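Danica Čierny has a rule for public lectures: if the front row isn't leaning in by the second slide, throw out the third. At Stesdale in May the front row was leaning in before she'd found the clicker!

Her subject was radar that listens to rivers, and the hall (344 seats, all taken) loved it. The small Flostier sets hang under road bridges and read the speed of the water from its ripples – day or night, fog or no fog.

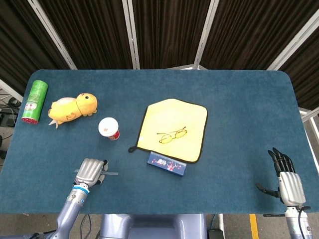
A green can on its side on the blue felt tabletop.

Then came the Rarville recordings, 11 nights of them, and a lovely argument over whether wind or current had made one stubborn wobble. Čierny says wind. Two engineers from Dogar say current, and they kept at it over tea until well past 4 o'clock. The next talk is on ice.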